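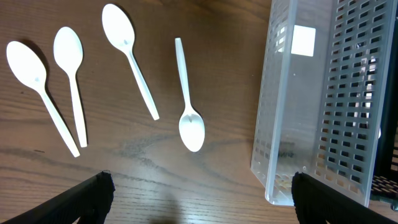 Nathalie Melnyk has a budget line she doesn't believe in. It covers one robot arm, a gripper and a year of support, and it would put cutlery into baskets at McKinnon, the catering supplier where she runs purchasing.

The sales pitch from Tundon leaned heavily on spoons. White plastic, spread out on a table, a basket beside them. Fine, says Melnyk, but her packers don't get their spoons laid out with space in between. They get them in a heap, 1000 to a carton.

"I asked what happens when they're tangled," she says. "I got a brochure."

Dwight MacDonald, who keeps the machines running at McKinnon, has a different complaint. The quote left out spare fingers for the gripper, the guarding and the floor work. He added those himself and the payback date slid well past the end of the lease.

Tundon's Leopold Plattner calls that too gloomy. Prices will fall, he argues, and early buyers learn the most. Maybe so - they also pay the most.

Melnyk has asked for a trial in January with her own cartons, tipped out the way they come, and 50 baskets to fill. She wants the failed picks written down along with the good ones. Plattner has yet to agree to that part, and the purchase order is still unsigned.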